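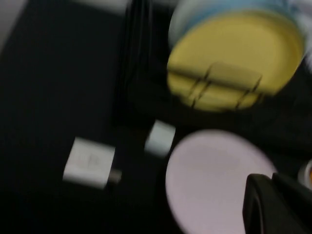

Wrist view with the gripper over the black tabletop.

Momisel Teach Kit
Made by Skurnside

Momisel is a teaching kit for a single robot arm. The operator moves a small leader arm by hand, and the working arm copies it joint for joint. Every run is saved with its joint positions, the gripper opening and the camera video, ready for training or for plain playback.

Two cameras are supported. One mounts at the wrist, the other stands beside or above the table. Both are recorded on the same clock, so there is nothing to line up afterward.
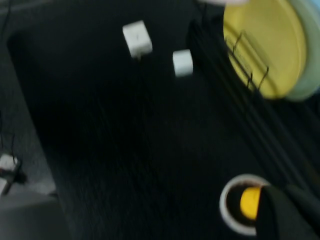 Can I correct a run partway through?
Press the foot pedal to pause, move the leader arm back to where you want it, and press again. The pause is cut from the saved file.

Plates in a wire rack make a good first task. Thin rims call for a careful approach, and a new operator soon learns how far to close the gripper. Small blocks and rolls of tape are easier to pick up — leave a few on the table if you want more than one task from the same setup.

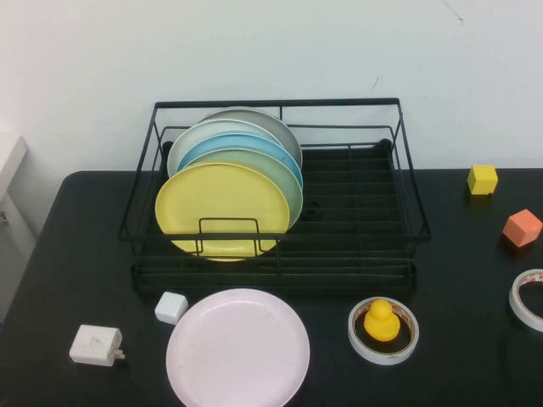 Start with slow runs and keep the speed even. Elínborg Hafþórsson, who wrote the operator guide, suggests stopping after 11 runs and playing them all back before recording more.

In the box
Leader arm with table clamp
Wrist camera and bracket
Fixed camera with stand
Foot pedal
3 USB cables

Price: $1,090
Ships in 7 days
The working arm is sold separately.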